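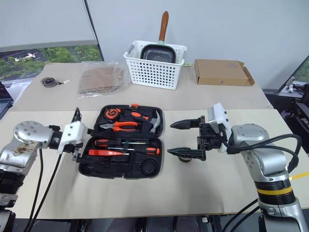

Both arms at the tool case, Durkden bench, Skavthorpe.

Ylva Berge has spent March comparing two grippers, and she has a favorite she refuses to name until the numbers are in. "The left one has 800 hours on it," she says. "It looks it, too."

The tool case is her standard test. Why hand tools? "The molded recesses. A hammer on a bare table is easy. Down in plastic, the fingers have to get in beside it, and there isn't much beside it."

Her colleague Agnes Sæther, who writes the controller, blames the fingers. Berge blames the controller. They have shared an office for 38 weeks.

The pointed fingers on the right arm do well with screwdrivers, Berge admits. And the tape measure? She looks at the ceiling. "Ask Agnes."

I ask Agnes. "Fingers," says Sæther, without turning around.

Next month they swap the grippers over and run it all again.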